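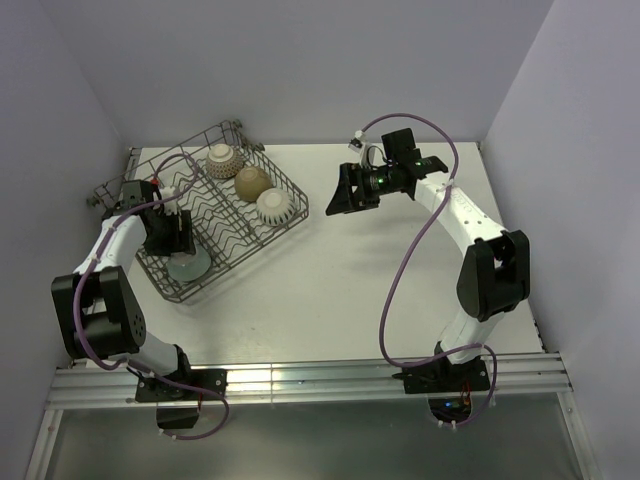 Dish rack

A dish rack is an open frame in which washed dishes are left to dry in the air. It is also called a dish drainer. Most racks are made of metal wire, and others of wood or plastic.

Construction

The usual wire rack is a rectangular basket with low walls. Dividers run across the floor of the basket, and in many models they are wavy, so that a plate can lean between two waves. The Yook, a household model sold in Skanduvska, is 42 centimeters long and stands on 2 rails. The factory in Pernum made 4000 pieces of it in the first year.

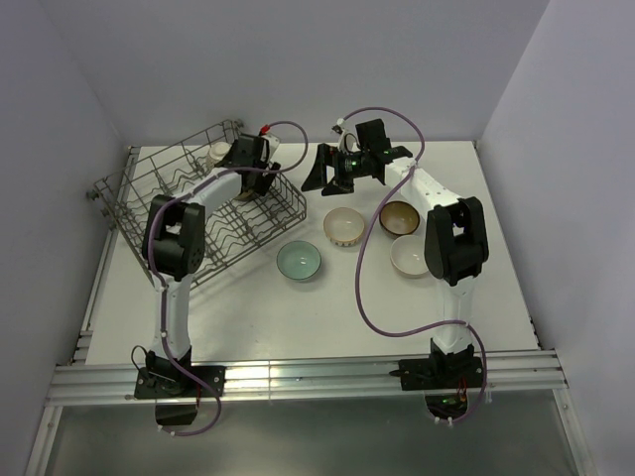

Bowls are more difficult to place than plates, as their round form does not fit well in the narrow slots. In the region of Ranedik they are put upside down in one row along the long side. Bowls which are not in the rack can stand on the table beside it, as the four loose ones do in the picture. A rack turned diagonally, also shown there, takes more of the table than one placed parallel to the wall.

See also: Dishcloth, Draining board, Plate rack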